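Looking after a wooden table (and what I do about rings, crumbs and scratches)

I've had more tables than sofas in my life, and I've ruined at least two of them, so take this as advice from someone who learned the slow way. My sister-in-law Sevim Aksoy asked me to write it all down after she left a hot casserole dish on her new one, and it got a bit long, sorry Sevim!

First of all, wiping. I use a cotton cloth wrung out until it hardly feels damp, with a drop of washing-up liquid in the bowl, and I go with the grain. Then a dry cloth straight after. The spray polishes leave a film that catches dust, and after a few months you've got a grey, sticky layer that's a pain to get off. If you've already got one, warm water with a splash of white vinegar shifts most of it, but try it underneath first - some finishes go cloudy.

White rings from mugs are usually only damp trapped in the finish. Leave them overnight before you do anything, as plenty fade by morning. If not, I lay a dry tea towel over the ring and run a warm iron across it (no steam!) for a few seconds at a time, lifting the cloth to check. Sevim's casserole mark needed 17 goes over two evenings and you can still find it if you know where to look. Black rings are another matter, they've gone into the wood itself and you're into sanding.

If you use your table for fiddly jobs as well as dinner, and we do, put something down first. An old cork bath mat is brilliant, or the back of a vinyl offcut. Small metal bits and dangling cables do far more damage than plates ever have in our house. 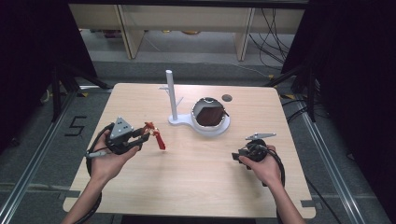

A light wood-grain top.

For fine scratches I rub in a little soft wax in the nearest colour, leave it ten minutes and buff it off. On a pale top go a shade lighter than you think, because a dark line shows up worse than the scratch did. The old walnut trick works too, but only on darker wood, and please don't do it if anyone in the house has a nut allergy.

Crumbs in the join of an extending table: a wooden skewer with a bit of cloth over the end, then the hoover on low. Don't use a knife, I've done it, there's a nick in ours from Christmas dinner.

Wobbles are nearly always the bolts. Turn the table over on a blanket, with somebody on the other end, and tighten each one a little at a time, going round twice. I do mine every June when the garden chairs come out, otherwise I'd forget.

And keep it off the radiator wall if you've got the room. My neighbour Aqeel Jatoi had a lovely old one split right along a joint in its first winter there. He's glued and clamped it since and it's holding, though he's moved it under the window now, so next it'll be sun fading and I'll have to write another page!

Last updated 1/16/26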